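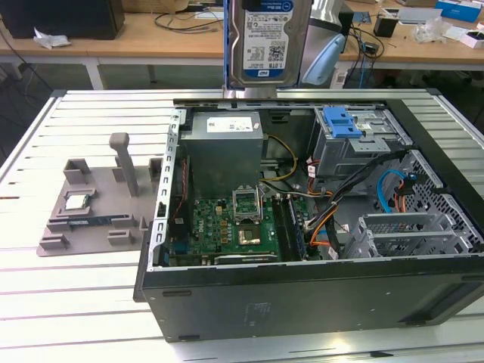
Giving an old desktop a second go

I picked up my latest rescue tower in October, off the nature strip two doors down, and it's now the computer my mum does her banking on. Total spend was $66, and most of that was a second-hand drive. If you've got one gathering dust in the garage, grab a screwdriver and have a crack!

Before you open anything

Switch it off at the wall, pull the power cord, then hold the power button in for a few seconds. Lay the case on its side with the removable panel facing up. I work on a bare table, no carpet, no jumper (woolly sleeves and static are a bad mix), and I touch a bit of unpainted metal on the case before I put my hands in.

Get the dust out

Take it outside if you can. Short bursts of canned air, and hold the fan blades still with a finger so they don't spin up. Leave the power supply sealed, please. Blow through the vents and move on.

Fresh paste

If the heatsink has been on for years the paste will be like chalk. Wipe the old stuff off with isopropyl and a coffee filter. A blob the size of a pea is plenty. If you lift the processor out, don't touch the contacts in the socket, and line up the little triangle on the corner before you lower it back in. No pushing! It should drop in by itself.

Memory and drive

Press each stick down until the clips snap. Mine beeped at me all Monday night over one that was only half in, so check both ends. Then swap the old hard drive for an SSD, which is the bit you'll notice most.

First boot

Monitor, keyboard, power, nothing else. Go into the BIOS, set the clock (mine thought it was the year 2000) and make sure it sees the new drive. If the clock's wrong again next morning, you need a coin battery from the supermarket.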